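# Clidgate Dialogue Set

Item 156 - Meeting room equipment - $1428 per set

The Clidgate Dialogue Set is a portable interpretation and speaking system for negotiations, mediation sessions and community peace talks. It lets two parties meet with an interpreter for each language, follow the talk in their own language through an earpiece, and speak in turn under the control of a chair or facilitator. It packs into two hard cases that one person can move on a hand cart.

We sell it mainly to mediation offices, local government liaison units, election dispute panels and university programs that train facilitators. It is a wired system. There is no radio transmitter in it, and it does not connect to the internet or to a phone.

## Why it is wired

Delegations ask about listening devices before they ask about anything else. A wired system is easier to inspect. Each side can send its own technical person to look at the units, open the base plates and follow every cable back to the control desk. The base plates come off with a coin and the circuit drawing is printed on the inside of the lid.

The trade-off is setup time. Cables have to be run under or along the table and taped where people walk. Allow an hour the first time you do it, less after that. If the room changes often, or people will be standing and moving between groups, you may be better off with the Rankin handheld receivers, listed on their own page.

## What is in the set

The first case holds the control desk, the power supply, the chair's microphone and all cables. The second case holds the delegate microphones, the earpieces, the two interpreter desks and a pouch of spare ear pads.

- Control desk with separate volume for each language
- Chair's microphone with priority button
- Delegate microphones with talk button and red light ring
- Interpreter desks with mute and cough buttons
- Single-ear earpieces, washable pads
- Table cards, blank, for names or delegation titles
- Printed handbook in English

The handbook can also be ordered without the set. Translations made by customers are welcome and we will pass them on if you send them to us, but we do not check them.

## Speaking order

The desk can be set one of two ways. In open mode, a delegate presses the button and the microphone goes live right away, up to the limit the operator has chosen. In request mode, the button places the delegate in a queue and the chair lets people in from the desk. Most facilitators start a first session in request mode and loosen it later if things are going well.

The chair's priority button mutes every other microphone while it is held down. It does not clear the queue. Earlier desks did clear it, and users told us this caused arguments about who had been waiting, so the queue now stays as it was until the chair changes it.

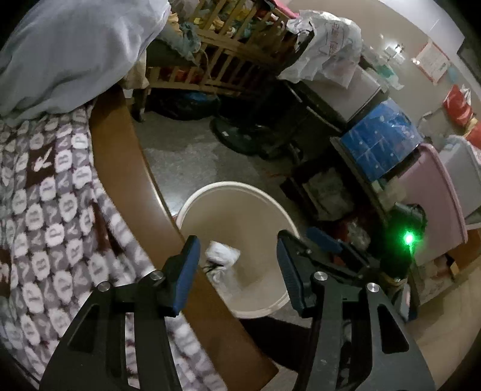
The queue is shown on the chair's side of the desk only. If both delegations want to see it, the desk has an output for a small screen, which we do not supply. Any ordinary monitor will do. Agree on this with the parties before the session, as some chairs prefer to keep the order to themselves.

## Recording

The desk has no recorder and no memory card slot. This was the decision we went back and forth on the longest. Some offices need a record for their minutes, and for them we make a recording output module that fits in the rear bay. It has to be ordered separately and installed by us. Once fitted, a yellow lamp on the front of the desk is lit whenever the output is in use, and it cannot be switched off from the menu.

If the parties have agreed to no recording at all, order the desk with the blank rear plate. The plate takes a numbered seal, and either side can note the number at the start of the day and check it at the end.

## Notes for interpreters

Interpreters work best in a booth. The set is built for rooms where there isn't one. Place the interpreter desks where both people can see the faces of the speakers, away from air conditioners and doors. The desks have a shaded lamp for notes and a relay button for when a third language comes in through another interpreter.

The cough button mutes for as long as it is pressed. The mute button stays down until pressed again - new users mix them up, so go over this before the parties enter.

## Care

Wipe the microphones and desks with a slightly damp cloth. Take the pads off the earpieces and wash them by hand in mild soap, then let them dry flat before storing. Do not put them in the case damp. Coil cables loosely and use the straps. Most faults we see in returned sets are broken conductors near the plug, caused by winding cable tightly around the power supply.

Store the cases indoors. If a set has been sitting in a cold vehicle, let it warm up closed before you open it.

## Power

The power supply works on all common mains voltages and comes with the plug for the country on your order. For places where the mains is unreliable, the Bostumine battery pack plugs into the same socket and will carry the full set through a short outage. The desk keeps its settings and the speaking queue when the supply changes over.

## Ordering and repairs

Sets are assembled to order by Lanonwood and shipped with a test sheet signed by the person who built yours. The price covers both cases and everything on the list above. Shipping, the recording output module and the battery pack are extra. Public bodies can order against a purchase letter.

Repairs are done in our own workshop. Write to Evander Ogilvie in the service department with the serial number from the underside of the control desk and a short note of what went wrong. Please send the whole case, including the cables, even if only one unit seems to be at fault. The workshop closes for the second half of December, and sets that arrive then are looked at when it reopens.

Loan sets are available to customers whose own set is in for repair. Ask when you write, and tell us the date of your next session.

Page updated 26/07/2026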